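6. Colocación y nivelado del armario Fosumberg

Antes de empezar, lea esta sección entera. El montaje del cuerpo (sección 5) tiene que estar terminado y los cajones tienen que estar fuera del mueble.

Necesita: un nivel, una llave hexagonal de 6 mm, un lápiz, la bolsa de piezas marcada Zolto y dos personas.

6.1 Elegir el sitio

1. Mida el hueco en la pared. El armario tiene 939 mm de ancho. Deje 7 mm libres en cada lado para que la madera pueda moverse con la humedad.

2. Compruebe que detrás no pasan tubos ni cables. Si usted no lo sabe seguro, pregunte a un instalador antes de perforar.

3. No ponga el mueble encima de una alfombra, tampoco con solamente dos patas encima. En este caso el nivelado se pierde después de pocas semanas.

4. Si el suelo es de baldosa, busque que cada pata quede sobre una baldosa entera y no sobre la junta.

Nota: con calefacción por suelo radiante, apague la calefacción el día antes y enciéndala otra vez poco a poco.

6.2 Nivelar

5. Levante el mueble entre dos personas y póngalo en su lugar. No lo arrastre, las patas pueden rayar el suelo y también se doblan.

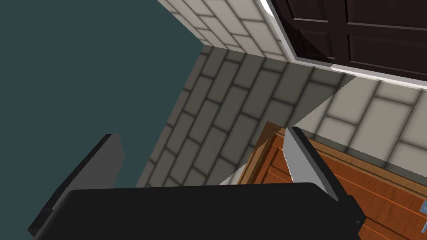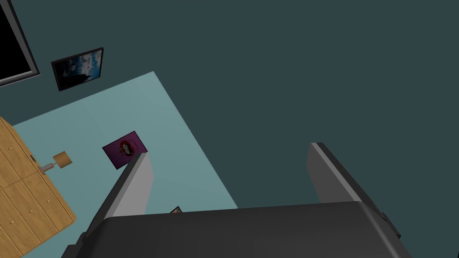
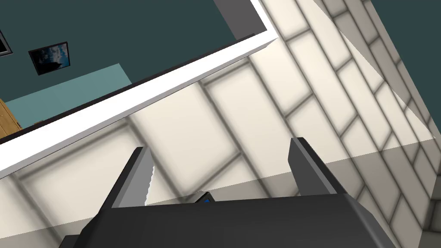 6. Ponga el nivel encima de la tapa, primero de izquierda a derecha y después de delante a atrás.

7. Gire las patas con la llave hexagonal. En el sentido del reloj el mueble baja, en el sentido contrario sube. Haga media vuelta cada vez y mire otra vez el nivel.

8. Meta un cajón sin cerrarlo del todo. Si se abre o se cierra solo, repita el paso 7 con las patas de delante.

Precaución: no saque las patas más de 6 mm de su rosca. Si necesita más altura, pida los suplementos Dierckx al vendedor.

6.3 Fijar a la pared

9. Marque con el lápiz los dos agujeros de la escuadra, a 652 mm del suelo. Retire el mueble y perfore.

10. Ponga los tacos, vuelva a colocar el mueble y apriete los tornillos a mano.

ATENCIÓN: el armario tiene que estar fijado siempre a la pared. Un niño que sube por los cajones abiertos puede hacer caer el mueble. Los tacos incluidos son para ladrillo macizo. Para yeso laminado hay que comprar otros.

11. Controle otra vez el nivel. Es normal que cambia un poco después de apretar.

Si falta alguna pieza, escriba a Stenddale a la atención de Joris Lambrechts, con el número que está pegado dentro del cajón de abajo.

Texto revisado por Pieter De Graaf, 16 de octubre de 2019.

7. Montaje de los cajones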